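Dunness Automation Safety Group
Minutes of the January meeting
Held in the Orport meeting room, 9 am

Chair: Duarte Magalhães
Present: Representatives of the simulation team, the handling cell and the maintenance section
Apologies: The Sasaki site representative

1. Minutes of the previous meeting
The minutes were accepted as circulated. There were no corrections.

2. Loss of grip during upright rod handling
The Chair opened the item and noted that the incident report had been sent to all members beforehand. The arm in the handling cell released a rod while moving it at full height. The rod fell inside the guarded area. No person was inside the guard at the time and there were no injuries. One guard panel was scratched and has been replaced.

The maintenance section reported that the gripper was set to a closing force below the value in the work instruction. The lower setting had been entered during a calibration and was not put back afterwards. The controller did not raise an alarm, as its lower limit had been left at the factory value.

The simulation team reported on its attempt to reproduce the fault in Unis. The task was rebuilt using the wrist view, with the rod held upright between the fingers, and was run 1,000 times at the lower setting. The rod was lost in 200 of those runs. At the setting in the work instruction, it was lost in 2 of the same number of runs. 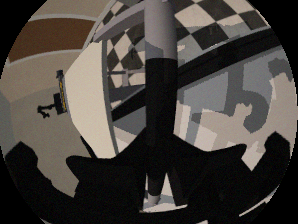 Members discussed how far these results could be relied upon. The simulation team advised that surface friction in the model is an estimate and has not been checked against the rods in use. The maintenance section asked that the figures not be quoted outside the group until that check is complete. This was agreed.

The Chair expressed concern that the cell was restarted on the same shift, before the incident had been reported to the safety office. The handling cell representative accepted that the restart did not follow procedure and undertook to speak with all operators.

Resolved:
That upright rod handling remain suspended until the controller limit is corrected and tested.
That gripper settings be recorded before and after every calibration, and signed by a second person.
That no cell be restarted after a dropped load without authorisation from the safety office.

Actions:
Maintenance section to correct the controller limit and check the other cells for the same fault.
Simulation team to measure rod friction and repeat the runs.
Chair to advise Sasaki of the suspension in writing.

3. Emergency stop labels
Replacement labels have arrived and will be fitted at the next planned shutdown. The item remains open.

4. Other business
The handling cell representative asked whether visitor tours could continue during the suspension. The Chair ruled that tours may proceed along the outer walkway only.

The meeting closed at 10:40 am. The next meeting will be held in the same room.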